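The arm is the cheap bit

Ask me what I'd change about the year we spent buying a bin-picking cell and I'll tell you: the spreadsheet. The first version had one big line that said ROBOT, a smaller one that said GRIPPER, and then a sort of hopeful blank space. I was very proud of it. It lasted until March.

We're a small outfit, packing mixed orders for gift shops, and we wanted something that could reach into a tub of odd-shaped bits and pull out one at a time. Three suppliers quoted. Distley came in lowest on the arm and highest on pretty much everything else, Filali wouldn't quote the gripper without seeing our stock (fair enough, and I wish the others had done the same), and Tasutari sent a document of 117 pages that I read on a Sunday with a pot of tea and a highlighter. I can't say I enjoyed it, but the appendix on cabling was the most useful thing anyone gave me all year.

Cabling! I'd put down nothing for it. On a brochure the arm is all smooth curves, and then you add a gripper, and the gripper wants power and signal, and all of that has to travel down the outside of the arm without snagging when the wrist turns. Someone has to plan the loop, tie it off, try it, and then do it all over again. We ended up at 40 hours of labour on cables and fittings alone, and I now tell anyone who'll listen to put it on its own line, in bold if they like. 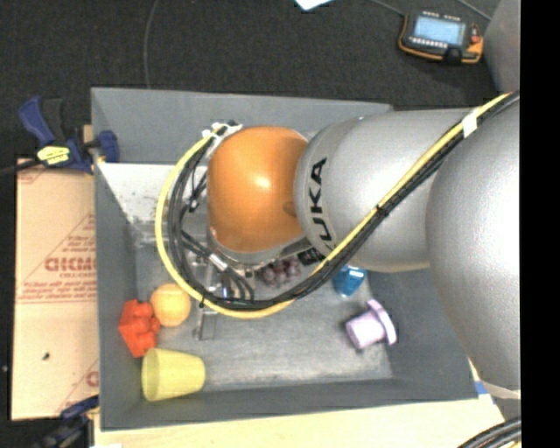 A KUKA arm at work over the bin, with its cables looped around the wrist. Grapes, a ball and a yellow cup are among the things to be picked.

The other thing I'd do differently is the trial. Gevero, who did our integration in the end, offered a paid trial before we signed for anything, and I very nearly said no to save the money. Glad I didn't. Soft things, round things and shiny things all behave differently, and you want to know which of yours are trouble before you've picked a gripper and not afterwards. Bring your own stock, bring the ugly stuff, and ask to see the misses as well as the picks.

As for the split, ours landed with the arm at some 30 per cent of the total. Tooling, sensing, safety gear, the bench, software and people's time ate the rest. I'd also hold back money for a second set of fingers, a spare cable set and a few days of someone clever coming back once you've changed your product range, which you will.

Payment terms are worth a haggle too. We were asked for 50 per cent up front and the balance on delivery, and we got part of that balance moved to after the cell had run our own orders for a fortnight – easily the best phone call I made.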